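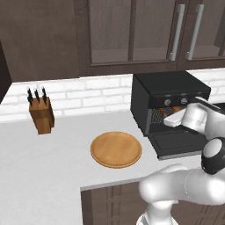

Subject: Re: toaster oven task, arm faults out at the rack

Replying to the list so the Cliltamport people get this too. Quoted part first, my notes after.

> We are seeing the run abort on the toaster oven task in the Hirside
> kitchen set. The arm gets to the mouth of the oven with the door
> down, the finger goes over the front of the rack, and then the
> episode dies with a joint torque fault. It does not happen every
> time. Out of 218 episodes last night we lost 15 this way. The rest
> either finished or timed out the normal way.
>
> Before I go and change the grasp offsets, has anyone at Cinville
> seen this? We are on the December build of the scene. I would like
> to know if it is the policy or the sim. If it is the policy I do not
> want anyone putting it on the real arm until it is sorted out.

Yes, we have seen it, and I think it is both.

I pulled the 15 logs you put on the share and replayed them with contact output turned on. In all of them the fault comes after the first contact between the finger and the rack. The finger comes in a little low, and instead of stopping on the front wire it ends up inside it. The solver then tries to push the two apart in one step. The contact force goes from nothing to a very large number, the wrist takes it, and the torque check trips. The check is doing its job and should stay where it is.

The sim half of the problem is the rack collision mesh. In the December build the rack was changed from one flat box to separate thin wires. It looks better and the bread sits on it properly, but the wires are thin enough that a finger moving at normal speed can go most of the way through one between two steps. The old box never had this problem because it was thick.

The policy half is the approach height. Episode 142 is the clearest one if you want to look at a single run. The finger is already low when it crosses the open door, and it brushes the door panel before it ever gets to the rack. There is no fault from the door, only a small force, so nothing gets flagged. But on a real oven that is the arm leaning on a hinged door, and I would count that as a failure even when the rack gets pulled out afterward. I went back through our own runs and found the same light door contact in episodes we had scored as good. Our success numbers for this task are too high. Please assume yours are as well until you have checked.

What I changed here:

1. Rack wires now have a collision shape thicker than the visual one. The visual mesh is untouched.

2. Physics step cut in half for this scene only. It is slower – you will notice it on the long batches.

3. Any contact between the arm and the oven door while the door is open now ends the episode and gets logged as a door contact, separate from the torque fault.

4. Start pose and grasp offsets left alone. Please do not change the offsets yet. If we move those at the same time we will not know which change did what.

With the first two in, I ran some 3000 episodes and the torque fault did not come up. Door contacts did, and often. That part needs retraining, and I do not think any scene edit will fix it.

On the hardware question, I agree with you. The checkpoint named Liu should not go on the real arm in its current form, including at reduced speed. The real controller has a force limit, but the door contact in the logs is below that limit, so it would not stop. I have marked the checkpoint as sim only in the index. If someone already copied it to the machine at Cliltamport, please delete the copy and say so on this thread.

Two things I have not looked at:

– Whether the other oven scenes use the same rack mesh. I would guess they do if they were made after the change.

– Whether the toast makes any difference. All of the failed episodes had two pieces on the rack, but so did all of the good ones, so the logs can't tell us. I would like a batch with the rack empty.

The patched scene is in the usual place under the Hirside folder with the old one next to it. Can you rerun your 218 with the same seeds and post the door contact count?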